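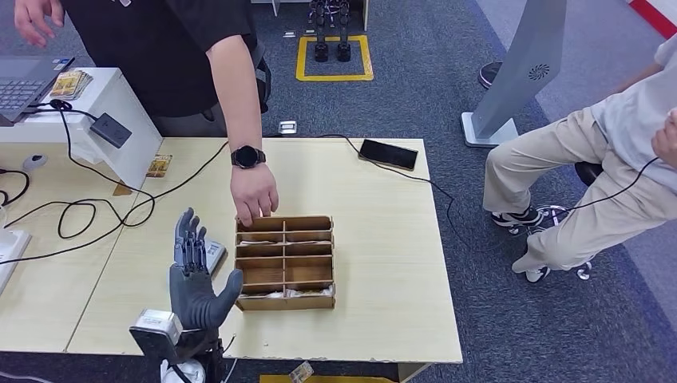 Wurnemora, September

What a morning! Up before six and out on the ridge path with Roald Kristiansen, who walks like a goat and talks the whole way. We did the full loop to Orard, past the old quarry — 300 steps down to the water and every one of them worth it. Blackberries everywhere!
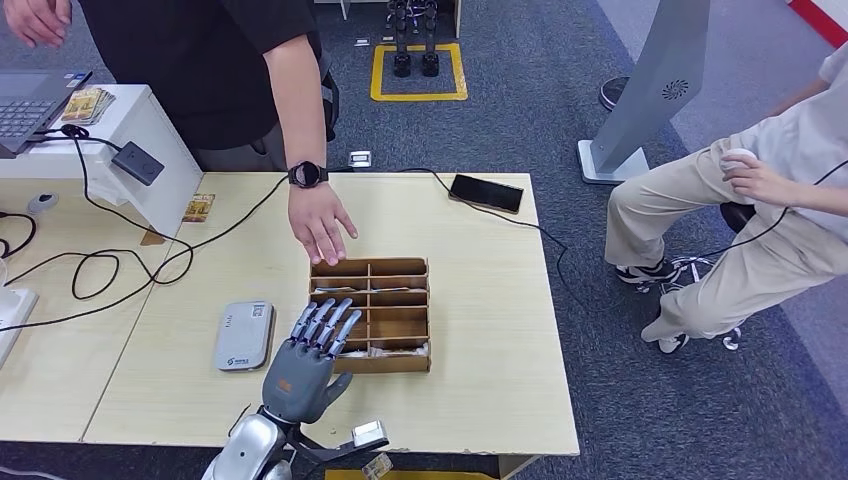

I ate far too many, of course, and still got 2 jars of jam out of the rest. My knees are complaining tonight, but I've already said yes to the long route next time, with soup at Salehi after.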